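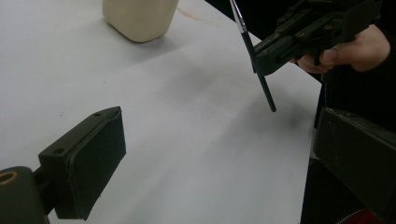

Lenedari table painting set: brush, white table paper and cream plastic jug.

Lenedari Table Painting Set
Supplied by Moneck Art Room Equipment
Page revised 2021-10-18

Summary

The Lenedari set covers one painting place at a shared table: a black brush with a silver metal ferrule, white paper to cover the work surface, and a cream plastic water jug with rounded corners. Paint is sold separately. The set is intended for water-based paint in schools, clubs and day centres. All parts can be reordered singly.

Contents of the standard set

Brush, long handle, black: 10
Table paper, white, flat sheets: 22
Water jug, cream: 1
Instruction card: 1

Brush

The handle is long and thin and tapers along its length. It is lacquered wood, sealed where it enters the ferrule. The ferrule is crimped and has no open seam. The hair is synthetic and of medium stiffness, suitable for ready-mixed poster paint, watercolour and thinned acrylic. It will shed a few hairs on first use. Rinse in cold water beforehand and pull the loose ones out with the fingers.

Do not stand the brush on its hair in the jug. The hair takes a permanent bend overnight and the handle lacquer will lift at the ferrule. Brushes damaged in this way are outside the guarantee.

Do not use with oil-based paint, shellac or masking fluid. White spirit softens the adhesive inside the ferrule.

Table paper

Uncoated on both sides. The paper is meant as a cover for the table and as a surface for trying out colour and brush marks. It can be painted on directly, though it is lighter than cartridge paper and will cockle under a heavy wash. For finished work, lay a heavier sheet on top.

Sheets are packed folded. Fold lines and light creasing are normal and do not need to be flattened before use. If a smooth surface is wanted, leave the sheet under a drawing board overnight, or order the flat-packed version (see Order codes). Tape at the corners only. Low-tack tape is recommended on melamine and painted tables.

Used sheets with dry water-based paint on them can generally go in paper recycling. Check with the local collection service.

Jug

Moulded plastic, used for rinse water. Fill to no more than half. Place it at the far side of the sheet, away from the painter's sleeve. The jug is dishwasher safe on the top rack. Pigment staining on the inside is to be expected with strong reds and blues and has no effect on use. The jug is not supplied for food or drink.

Setting out

1. Wipe the table and let it dry.
2. Lay one sheet with the longer edge towards the painter.
3. Half fill the jug and set it at the back.
4. Wet the brush and remove surplus water on the rim before loading paint.
5. Change the water when the colour on the brush starts to go grey.

Cleaning and storage

Wash brushes in lukewarm water with mild soap, working from the ferrule outwards. Reshape the hair and dry flat. When fully dry, store upright with the hair at the top, or flat in a drawer. Acrylic must be washed out before it sets. Hardened acrylic can sometimes be loosened with the Cirden brush soap (listed below), but the hair seldom recovers its point.

Keep unused paper in its sleeve. In damp store rooms the outer sheets will curl.

Order codes

LT-1 Standard set, folded paper
LT-1F Standard set, flat-packed paper
LT-B10 Brushes, pack of 10
LT-P22 Table paper, folded, 22 sheets
LT-P500 Table paper, folded, carton of 500 sheets
LT-J Jug, single
CS-2 Cirden brush soap, tin

The LT-P500 carton is delivered on a pallet by Ramanauskas Freight. Kerbside delivery only. Please state on the order if there is a step or a locked gate.

Changes to this item

Instruction card reissued with larger type. The former blue jug (LT-JB) is withdrawn and will not be restocked. Existing blue jugs have the same base and stack with the cream one.

Lead time

Sets and brushes are dispatched from stock. Flat-packed paper is cut to order and takes 19 working days. The next cutting run is in November, and orders for it should name the code LT-1F in full, as LT-1 will be sent folded.

Returns

Unopened packs may be returned in the original sleeve. Opened paper cannot be taken back.

Contacts

Orders and invoices: Birgit Kettler
Technical questions, materials and safety sheets: Mohcine El-Sayed
Spare parts: Hongjun Cai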